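Workshop notebook, Zirkemville annex
2022-04-04
Subject: power strips and plugs, sorting and labeling 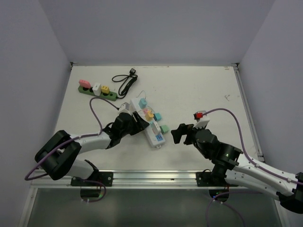 The inventory carried over from February remains open. The Prullesska order covers replacement strips only; plugs and leads are to be drawn from existing stock until the 27 tagged items have been entered in the register.

Colored plugs are retained as the means of telling leads apart. The green strip and the white strip are to be recorded separately, with the color of each plug written beside its socket position. Coiled cables are entered by plug color and length.

Sheet 66 of the register lists a yellow plug once. There is one at the green strip and another at the white strip, and the sheet has been amended accordingly.

Outstanding: confirm with Nusthorpe whether the Šimko labels may be placed on the plug body. Shelf 987 is reserved for finished sets.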